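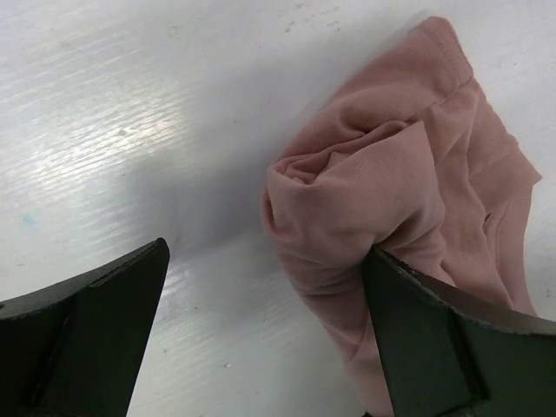 How to wash a wool sweater by hand without buying anything special

Most advice about washing knitwear is written by people who want to sell you a bottle. I have read the backs of a lot of those bottles, and I don't believe half of it. What follows is the method I have used for nine winters on lambswool, merino and a couple of cotton blends.

Before you start

Read the care label, but don't treat it as holy writ. "Dry clean only" on a plain wool pullover often means the maker didn't care to test anything else. On a lined or beaded piece, or anything with shoulder pads, I would believe it.

Test the dye. Wet a white rag, press it on an inside seam for a minute and look at the rag. If color comes off, wash that sweater alone.

Measure the sweater flat, across the chest and from shoulder to hem, and write the numbers down. You will want them later, when you are sure it has shrunk and it hasn't.

What you need

A clean sink or dishpan
Lukewarm water
A little baby shampoo or mild dish soap
Two bath towels

I tried the Clorkent wool wash for one whole winter. It smelled nice. I washed one sleeve of an old cardigan in it and the other in cheap shampoo, and Benedicta Akpalu, who knits far better than I do, could not tell me which was which. Make of that what you like – one cardigan isn't a laboratory.

Washing

1. Fill the sink and stir in one teaspoon of soap. The cap on the bottle will tell you to use three times that. Ignore the cap.

2. Turn the sweater inside out and push it under until it is soaked through.

3. Leave it for ten minutes. I have seen pages that call for two hours. I have never seen one that says what the other hour and fifty minutes are for.

4. Squeeze gently at the cuffs, collar and underarms. Don't rub. Rubbing is what felts wool, along with sudden changes in temperature.

5. Drain, then lift the sweater out with both hands underneath. Held by the shoulders, it will stretch under its own weight.

6. Rinse in water of the same temperature until it runs clear, usually twice.

Vinegar in the rinse is optional. I skip it and can't find any difference.

Getting the water out

Lay the sweater on a towel, roll the two up together and kneel on the roll. Repeat with the second towel if the first is soaked. Don't wring.

Some people use the spin cycle. Adwoa Eshun swears by a short, slow one with the sweater in a mesh bag, and hers come out fine. I have ruined one that way, so I kneel.

Drying

Spread it flat on a rack or a dry towel, away from the heater and out of direct sun. Pat it back to the measurements you wrote down. Turn it over after a night. A thick one can take two days in January, and less than one in May.

How often

Less than you think. I wash mine two or three times a season and air them by an open window in between. Pills have nothing to do with dirt, so washing won't cure them. Use a sweater comb once the wool is fully dry, and go lightly at the elbows, where the yarn is already thin.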